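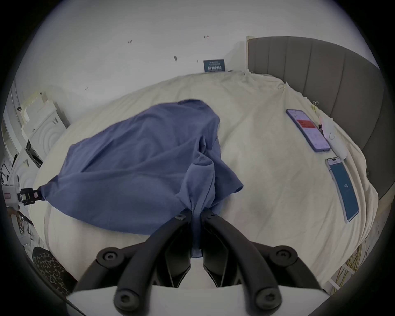 Home Stories How It Works Ask Us Grown-Ups

Why Do Clothes Wrinkle?

By Branwen James
2025-11-10
14 comments 233 shares

Think about your favorite T-shirt for a minute. When it's folded in the drawer it looks smooth and flat. Then one evening you pull it off over your head and leave it in a heap, and by morning it has more lines on it than a road map! You didn't draw those lines, and you didn't sit down and press them in one by one, so where did they come from?

To find out, we have to get very, very small – small enough to see what a shirt is made of.

Threads made of hairs

If you look closely at a T-shirt (a magnifying glass is great for this, so go and borrow one if you can), you'll see rows and rows of tiny loops. The loops are made of thread, and the thread is made of even thinner hairs twisted together. We call those hairs fibers. Many T-shirts are made of cotton, and cotton fibers come from a plant. They grow in a fluffy white puff around the seeds, and the puff is called a boll, which rhymes with "roll."

Now let's go smaller still, much too small for your magnifying glass. Every cotton fiber is built from long, skinny chains of a stuff called cellulose. Trees have cellulose in them too, and so does the paper in your school notebook. Picture a big bowl of spaghetti, with the noodles lying side by side and sticking to each other a little. The chains in cotton are something like that. They hold on to their neighbors with weak little grips, and scientists call those grips hydrogen bonds.

Letting go and grabbing on again

When you bend a piece of cotton, some of the grips let go and the chains slide along a tiny bit. Then they grab hold again in the new place. If the cloth stays bent for a while, lots of chains grab on in their bent positions, and there's your wrinkle.

Water makes this happen much more easily. It sneaks in between the chains and loosens the grips, so the chains can wiggle around. As the water dries up, the chains hold tight again wherever they happen to be. A wet shirt that dries in a ball will stay pretty crinkly, and a wet shirt that dries on a hanger comes out a good deal smoother. Even sweat and the damp air in a steamy bathroom can do a bit of the same work, and so can sitting on your shirttail for a long car ride in August (I speak from experience, and my blouse looked like a walnut when I got out).

So how does an iron work?

An iron is really a wrinkle-maker that has been taught good manners. Heat gets the chains jiggling, steam loosens their grips, and the weight of the iron pushes everything flat. When the cloth cools and dries, the chains hold on again, only this time they're lying straight. Irons get very hot, so please leave that part to a grown-up.

What about other clothes?

Wool comes from sheep, and its fibers are wavy and springy. Squash a wool sweater and it will often bounce back by itself. Polyester is made in factories, and its chains don't soak up much water, so a soccer shirt can sit in the bottom of your bag all week and still look fairly neat. (It may not smell very neat. That's a different article!) Linen comes from the flax plant, and it is the champion wrinkler of them all.

Try it yourself

Ask for two old cotton handkerchiefs, or cut two squares from a worn-out cotton rag. Dip one in water and squeeze it out well. Leave the other one dry. Scrunch each one into a tight ball, put a rubber band around it, and leave them both somewhere warm overnight, then open them up the next day. If the wet one is still damp in the middle, give it one more night. Which one has the deeper lines? Smooth them with your hand and see which wrinkles stay put.

A reader named Milan wrote to ask if paper wrinkles for the same reason. Good thinking, Milan – it's made of cellulose too, so the answer is mostly yes, and you can try the same test with a paper towel if you unfold it very gently.

10 more stories like this Next: Why Does Wool Itch? Back to top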